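Wudgate Rooms: where we are with the table displays
Progress report for the Kurnness small grants fund, May

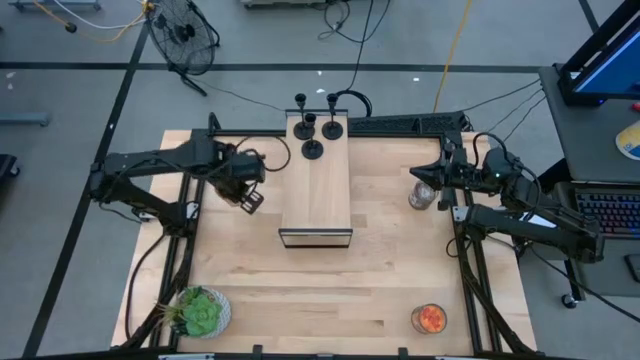
What we've been working on

Hello again! Since my last report I've mostly been busy with the centerpieces, so that's what most of this is about. You gave us money to make the shared dining room at Wudgate feel less like a waiting area, and the tables are the part people will be closest to, so I wanted to get one layout settled before buying for all 10.

The layout I'm testing has a raised wooden board in the middle, running lengthwise, with three black candle holders near the back end. I went with slim stems because the chunky ones we tried in the winter blocked the view across the table and everybody leaned sideways to talk. One holder sits a little forward of the other two. I tried them in a straight row first and it looked like a fence, so staggered it is.

There's a thin glass panel with a black edge at the front end of the board, a clear jar on one side, and then the two things I'm fondest of - the candle jar with the orange-red filling and the succulent in its white pot. The green and the orange do a lot of work against all that pale wood. I'd still like to try the plant up on the board one time, but that's a fiddly change and I haven't got to it.

Spending

We've spent $239 so far, nearly all of it on holders, jars and plants. The holders came from Vodis, who gave us a decent price for ordering the whole lot together. I have the receipts in a folder and will scan them with the final report. The plants were cheaper than I budgeted for, so there's a bit left over that I'd like to put toward spare candles, if that's okay with you.

What's slow

Storage, mainly. The boards are long and the closet is not. I've asked for two more shelves and I'm waiting to hear back.

I also haven't decided on the clear jar. It could hold pebbles, or cut stems in summer, or just stay as it is. Opinions welcome!

Next

Finish the remaining boards, order the spare candles once you say yes, and set up 3 tables for the June supper so we can see how people get on with them. I'll send a short note after that.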